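About Clastura

Clastura is a small jewellery mending and restringing workshop, and we love old beads! Pearls, glass, jet, plastic pop beads from somebody's dress-up box, we've threaded them all. We started with one tray, a reel of silk and a neighbour's broken necklace, and last year we finished 1,092 repairs.

Most of what reaches us has spent years in a drawer or a shoebox. People tip the lot out on the bed one evening and find the good pearls keeping company with a watch, a magnifying glass and a toy insect or two. We're very fond of those boxes. Send them as they are if you like (toys included) and we'll sort the beads from everything else.

A strand of little pearls that has crumpled itself into a knot is our favourite sort of job. Please don't tug at it! Lay it flat, away from the bracelets, and leave the untangling to us. 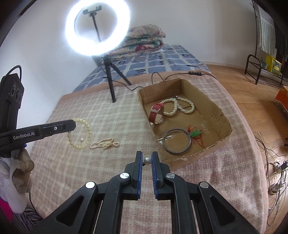
How we work

Every strand is laid out on a grey felt board and matched for size and colour before any thread is cut. We knot between pearls by hand, using Marikar silk in 15 shades, and any spare beads come home to you in a labelled bag.

Where to find us

Our bench is upstairs in the Dernov Arcade, above the button shop. Drop in any morning, or post your parcel to the same address. We're closed for part of August.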